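Service Robotics, Unit 4
Handout: the Wirnora kitchen kit

Read before the lab. Bring a copy with you.

The Wirnora kit is sold by Nirkel as a starter package for household manipulation. It has two parts: a simulator with a set of kitchen tasks, and a licence for the control software that runs on the arm. We are looking at the simulator only. The arm is sold separately and is not covered in this course.

What you get in the base package:

10 kitchen layouts
232 objects, mostly tableware, bottles and packaged food
a task editor
logging tools

Layouts can be recolored and objects moved between them. Most tasks are pick and place jobs at a counter, a cabinet or a sink.

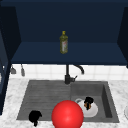
Sink tasks are harder than counter tasks. The basin walls limit the angles the gripper can come in from, and a mug on its side gives you fewer good places to hold it. Grasping by the rim and grasping by the handle should be logged as separate strategies. Do not average them.

The editor runs up to 400 trials in one batch. Start with a small batch and check the logs before you run a full one. Failed grasps are saved with the joint positions, successful ones are not unless you turn that on under Logging.

Points for the review

Compare Wirnora with the Vorari package from last week. Vorari has fewer objects but better contact settings – look at how each one handles a slipping object. Say which you would buy for a small lab, and for what work. Price alone is not an answer.

Reading: Romaniuk course pack, section 4, on contact models.

Reviews are due 3rd April. The second half of the unit, on real arms, starts in May.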